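Category: Product Notes / Interviews

Reminders in Ravn follow the person as well as the clock

Nanna Kjærgaard has led the scheduling team for Ravn, the shared calendar application maintained at Flirkumbridge, through three major releases. She spoke with the product office in September about the revised reminder system, which replaces the single alert setting used in earlier versions.

Under the former design, each calendar carried one default alert, and any change to it applied to every future event in that calendar. According to Ms. Kjærgaard, this was the most frequent subject of support requests. "A person would set a 60-minute alert for one dental appointment and then receive it for every team meeting," she said. "The setting did what the label said. The label was simply in the wrong place."

In the current version, default alerts are stored with the event type. Users may open Preferences > Alerts and assign a separate default to meetings, appointments, all-day events and tasks. Each type accepts up to 3 alerts. An alert added by hand to a single event is kept when the default changes, and the event editor marks it with the word "Custom."

Ms. Kjærgaard was asked why all-day events are treated separately. She explained that an all-day event has no start time from which to count backward. "We ask for a clock time instead," she said. "If you choose 9:00 a.m. on the day before, the alert arrives at 9:00 a.m. wherever you are. It is not tied to the time zone in which the event was made."

The team tested the new system at the Prorthorpe office, where 400 employees share a set of room and staff calendars. The trial brought 19 reports of duplicate alerts. Ms. Kjærgaard said that all of them came from accounts connected to Ravn and to Dorkon, the older mail and calendar client, at the same time. Both programs were sending a notice for the same event. Users who keep both installed are advised to turn off event notices in Dorkon before updating.

Shared calendars required a further decision. An alert set by the owner of a calendar is no longer passed on to subscribers unless the owner selects "Suggest alerts to others." Subscribers may then accept or decline the suggestion once for the whole calendar. "There was some disagreement on this point," Ms. Kjærgaard said. "Department heads wanted their alerts to reach everyone. In the end we felt that an alert belongs to the person who hears it."

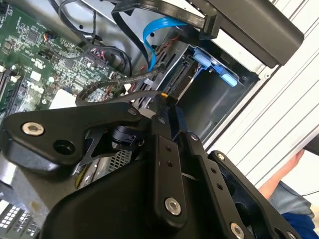
The snooze menu has also changed. It now offers "Until start of event" as its first choice, followed by the fixed intervals from the previous version. A snoozed alert is shared among all devices signed in to the same account, provided that each device is online. A device that is offline will show the original alert.

Asked about requests that were not met in this release, Ms. Kjærgaard named alerts based on travel time. "We have a working draft," she said, "and I would not want to give a month for it." Administrators who manage alert settings by policy should review the new event types before the update is installed, as existing policies apply only to meetings and appointments.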